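3.2 Caching Address Leases Across Sites

Before we get to the design itself, it helps to say a little about how addresses were handed out at our two sites before this work began, because many of the choices we made later only make sense against that background. Both sites, Nyitrai and Inier, ran their own DHCP server, each with its own pool, its own lease times and its own habits. The servers had grown up separately, and the people who looked after them had settled on different rules for the same kinds of equipment. A printer at Nyitrai held its address for a week, while a printer at Inier was asked to renew every hour. Neither choice was wrong, but together they made life difficult for anyone trying to follow a device as it moved from one building to the other.

DHCP is a fairly forgiving protocol, and we are fond of it for that reason. A client that joins the network sends out a discover message, waits for one or more offers, picks one, and asks for it by name. The server answers with an acknowledgment, and from then on the client may use the address until the lease runs out. Halfway through the lease the client tries to renew with the same server, and if it hears nothing it keeps trying, first politely and then with more urgency, until it has to start over. Most users never notice any of this. The trouble begins when the server that issued the lease cannot be reached at the moment of renewal, and the server that can be reached has never heard of the client.

Our answer is a small service called Lumer, which sits beside each DHCP server and keeps a copy of the leases issued at the other site. Lumer does not hand out addresses on its own. It watches the lease file, packs each change into a short record, and sends that record to its partner over a plain TCP connection. The partner writes it into a local cache and confirms it. When a client that was last seen at the far site turns up, the local server can ask Lumer whether it knows the client, and if so, which host name, options and class it had been given. The address itself will be different, of course, as the two sites use separate subnets, but everything else can follow the device.

We spent a good while deciding what should count as the identity of a client. The hardware address is the obvious choice, and for wired desktops it works very well. Laptops and phones that change their hardware address for privacy are a harder case. For these we fall back on the client identifier option when it is present, and when it is absent we simply treat the device as new. We considered cleverer schemes, including matching on the order of requested options, but these gave us false matches in early trials and we dropped them. A device treated as new loses its host name for a while. A device mistaken for another one can end up with the wrong access class, and we would much prefer the first kind of mistake.

The cache at each site holds up to 2,000 records. When it is full, the record that has gone longest without a renewal is removed. Each record takes up 64 bytes before options are added, so memory was never a concern, and we could have chosen a far larger limit. We kept it small so that a full resend after a lost connection would finish quickly, even over the slow backup link that carries traffic when the main line is down. Fixed equipment on the wired segment is given a reserved entry that is never removed, as these devices may sit quiet for long stretches and should still keep their names when they wake up again.

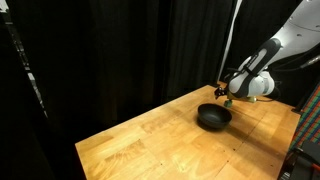

Figure 22. White and gray robotic arm with black gripper fingers above a light wooden tabletop.

3.3 Handling Conflicting Records

Two caches that are both allowed to change will sooner or later disagree, and ours did so on the very first afternoon. A laptop had been carried from Nyitrai to Inier while the link between them was down, and when the link came back each side held what it believed to be the newer record. Lumer settles such cases by comparing the time of the last acknowledgment sent to the client. The later one wins, and the losing record is kept in a side log so that an administrator can look at it if something seems off.

This rule depends on the two servers having clocks that agree reasonably well. Both take their time from the same source, a machine we call Vovent, and when that machine cannot be reached Lumer marks its new records as uncertain. An uncertain record never replaces a certain one on its own - it waits until the client renews again, at which point the question usually answers itself. We found this a little slow for our taste, but it was easy to explain to the people who would be running the service, and that counted for a great deal when we chose between this method and a version counter kept for each client.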